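Simulation Task Reviewer, Bakery Line (fixed term)

Briditz Foods, Plurkcombe
Posted 24 May 2024

Hours: 37.5 a week, days only, with one early start a fortnight
Contract: 10 months, with the option to return to your previous post if you already work for us
Reports to: Automation Lead, Plurkcombe site
Reference: 921

About the job

We are bringing robot arms into the finishing and packing end of our Plurkcombe bakery. Before an arm goes near the line, its tasks are set up and tried in simulation. We need someone who knows baked goods to sit with the engineers, watch the simulated runs and tell them what is wrong.

You do not need to be able to program. The people who build the simulations work for Laltum, our contractor, and they know arms and grippers well. They have not spent years handling bread. They need to be told how hard a loaf can be held, which side of a ring should never be touched, what a torn crust looks like and when a product that passes on screen would be thrown out by anyone on the line.

The post is open to current Briditz staff and to outside applicants. Staff from finishing, packing and quality are encouraged to apply and will keep their shift allowance for the length of the contract.

What you will do

Watch recorded and live simulated runs, mostly short picking and placing tasks, and mark each one as acceptable, not acceptable or unclear.
Write a line or two on every run you do not accept. Plain words are fine.
Attend the task meeting on Tuesday mornings.
Spend half a day each week on the line, so that what you say about the simulation stays tied to the current products.
Help write the handling notes for new products.
Pass on questions and complaints from line staff about the arms, and bring the answers back. 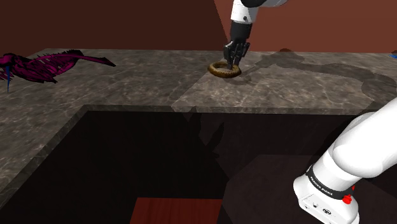
Simulated handling task: the gripper at a ring-shaped item on the worktop.

The first months will be spent on single items on a plain surface. Trays, racks and mixed products come later, and the first arm is due on the line in January. Runs come in batches, and over the contract you can expect to review 2000 of them. Most are under a minute long. Some days are repetitive and you should be comfortable with that.

What changes on the line

Applicants from inside the company have asked about this, so the position is set out below.

The finishing and packing section has 47 permanent staff. The agreement reached with staff representatives is that no permanent post will be removed as a result of the arms during the term of this contract. Two of the lifting stations will go first. People at those stations will be offered tray inspection, machine minding or a move to the early bake, with training in paid time. Break times do not change. Shift patterns will be looked at again after the first arm has run for three months, and staff will be consulted before anything is altered.

Agency hours are expected to fall. We cannot say yet by how much.

Reviews made in this post are of simulated runs only. They will not be used to measure the speed or output of any member of staff.

What we are looking for

Essential:
At least two years' work in a bakery, food factory, commercial kitchen or similar.
A good eye for product faults and the confidence to say so to people who disagree.
Able to write short, clear notes in English.
Able to use a computer for most of the day.

Useful but not essential:
Experience in quality checking or training new starters.
Level 2 food hygiene. We will pay for the course if you do not have it.
Any time spent working next to automated equipment.

Training and equipment

You will have two weeks of training, the first at Plurkcombe and the second at the Laltum office, with travel paid. Reviews are entered in a program called Shetty, which takes a morning to learn. You will have a desk in the quality office, two screens and a site locker. Safety shoes and whites are supplied for your time on the line.

How to apply

Send a CV or a one-page letter to the Plurkcombe personnel office, quoting the reference number at the top of this notice. Current staff can use the internal transfer form and should let their shift manager know they have applied. Paper forms are available at the gatehouse.

Interviews will be held on site and last an hour. Part of that time is a practical exercise in which you watch several simulated runs and talk through what you would accept. No preparation is needed. Please tell us if you need an interview outside your shift hours or any adjustments on the day.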